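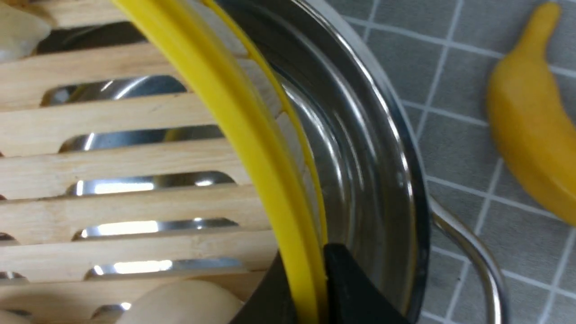
Review: Sosthorpe Bench Practice Kit, second edition

By Nadhirah Mandagi

Print this page | E-mail this page

The Sosthorpe Bench Practice Kit is a set of written rules for people who run small robot arms on tabletop tasks. It comes in a flat cardboard box. Inside are a spiral-bound rule book, a deck of laminated cards, a pad of run sheets, a roll of marking tape and two steel rules. It costs $177. I bought one for our lab in June and we have worked by it since, on two arms, for a little over 800 runs.

Our work is kitchen handling. The arm takes things out of pots and racks and puts them back, and we record it with a camera at the wrist. The task we had on the bench for most of this period was a steamer: a stainless-steel pot with a wire handle, a slatted wooden rack, buns, and a yellow plastic band at the rim that the gripper has to deal with. It is a fussy setup. The steel reflects, the band is curved, and the fingers are working right against the metal. I mention it because the kit was plainly written by people who had boxes and blocks in mind, and I wanted to know how it would hold up on something else.

What the rules cover

The book has five sections: the area, the arm, the objects, the run, and the record. Each rule is one or two sentences in bold with a short note under it. The notes say where the rule came from and when you can leave it out. I liked that. Most rule books I have been handed say "always" on every line and people stop believing them by the second page.

It is not a safety standard and says so on the inside cover. You still need your own risk assessment and you still need to follow whatever applies to your machine and your building. The kit picks up after that, with the ordinary habits that make one person's runs match another person's.

The area section is the shortest. Clear the reach of the arm and mark it with the tape. Keep cups and phones outside the tape. Agree on one word for stop and use only that word. We already did most of this, though we had three different words for stop depending on who was standing there, and we now have one.

The arm section covers start-up checks. Home position, finger pads, cable slack, emergency stop pressed and released once before the first run. It fits on one card and takes me under a minute. The finger pad check has been worth it. It asks you to look at the pads from the side, with the gripper closed, and we found one starting to lift at a corner that I would have missed looking straight down.

The objects section

This is the part I would buy the kit for, and also the part with the biggest gap.

The main rule is that every object on the bench has a written place, a written orientation, and a limit on how far it may be from that place at the start of a run. You set the limit yourself. The kit suggests two classes, fixed and free. Fixed objects go back to the same spot every time. Free objects can be anywhere inside a zone you draw on the sheet, and you are told to move them on purpose between runs.

On our bench the pot is fixed. We use a gray tablecloth with a thin white grid, and it turns out to suit this system well, as you can write the pot's position in squares and anyone can put it back. The kit's own suggestion is tape corners, which do not stick to fabric. A printed cloth is easier, with the warning that cloth can creep. We check it against the table edge at each start-up and I have added a line to the card for it.

The rule for handles is good. Anything with a handle has the handle direction written down as a clock position, seen from the operator's chair. Before this, our notes said things like "handle right," and right meant different things to the person in the chair and the person across the table.

The gap is loose parts that sit on other parts. The book treats a pot as one object. It has nothing to say about a rack in a pot, or a flexible band at a rim. Does the rack count as fixed if the pot is fixed? A rack can turn. We wrote our own rule: every part that can move separately gets its own line on the sheet, and the slats have to run in the direction written there. For the band we gave up on a position and wrote down where its ends should be, plus or minus one grid square. It works well enough. A second edition should have had something on this, and I wrote to Sosthorpe about it. They answered in two weeks and said soft and nested items are planned for a supplement. They did not say when.

Reflective surfaces get one rule, which is to fix the lights and write down which are on. That is correct as far as it goes. With polished steel filling a good part of the wrist view, I would have liked a rule about window light as well. We pull the blinds and write that down too.

The run section

Twelve rules here, and they are mostly about the person. Start with hands off the bench. Say the run number out loud. Do not reach in to help, even if the object is tipping. If you touch anything during a run, the run is marked as touched, whatever the result was.

The last one caused some arguing. Two of our operators felt that nudging a bun back by a finger's width did not spoil anything. The note under the rule explains that a touched run is not thrown away, only marked, and that the decision about using it belongs to whoever works with the data later. Once they had read the note they stopped arguing. I now make new people read the notes and not only the bold lines.

There is a rule on gripper contact that needed more thought. It says the fingers should not press on a rigid surface except where the task calls for it. In our task the finger tip has to go down between the band and the inside of the pot, so it is next to metal all day. The kit lets you write in a permitted contact, and the sheet has a box for it. Fill that box in carefully. Ours first said "pot," and one operator took it to mean any part of the pot, including the outside by the handle. It now says "inside rim, at the band, closing slowly."

I also had trouble with the rule that a run ends when the object is released. For lifting and placing, fine. For a task where the arm has to back out of a tight space after letting go, the backing out is where things get caught. We end the run when the arm is home.

The record section

The run sheets are printed on both sides and hold twenty runs each. The boxes are big enough to write in, which I cannot say for the Mumton sheets we used before. There is a column for result, a column for touched, and a wide column for remarks. The book asks for plain words in the remarks and gives a list of words to avoid, such as "weird" and "okay." I was doubtful about that list and have come around to it. "Band slipped off left finger" is something I can search for and sort later.

The pad ran out well before our 800 runs. Refills are sold separately and cost more than they should for paper. The license on the inside cover allows copying within one lab, so we copy them.

There is no digital version. If you log everything on a tablet, you will be retyping the columns into your own form, and that took me most of a morning.

The cards

The cards are sturdy and the print is large enough to read from a chair. They are meant to hang on a hook at the bench. The hole is punched too close to the edge, and two of ours have torn through. I put tape over the holes on the rest.

The card order does not match the book order, for no reason I could find. Card 9 is the one people need most (objects at start of run) and it should be on top.

How it compares

The Mumton Lab Guide is cheaper and longer. It has more on arm maintenance and almost nothing on objects or on how to write up a run. If your arm does one job in one place, Mumton is enough. Wuisan sells a one-day course with a handbook, and a colleague who took it found the day useful and the handbook thin. I have not taken it.

Who should get it

Labs with more than one operator, or with people who come and go. If you are alone at one arm you probably carry most of this in your head, and the price is hard to defend. If your work is with soft, nested or wet things, get it anyway but plan on writing your own page for the objects section. Ours runs to a page and a half now and hangs on the hook with the cards.

Good: short rules with useful notes, the touched column, clock positions for handles, readable sheets.

Not so good: nothing on nested or flexible parts, card holes, price of refills, no digital forms.

Rating: 4 out of 5

Print this page | E-mail this page

Related reviews
- Mumton Lab Guide, loose-leaf version
- Nesden finger pads: soft and medium compared
- Three emergency stop pedals for small benches
- Nesden blackout blinds for camera work
- Marking tapes that come off clean

Get our reviews by e-mail once a month. Enter your address to sign up. You can leave the list at any time.

This site uses cookies to remember your settings and count visits. Accept | Change settings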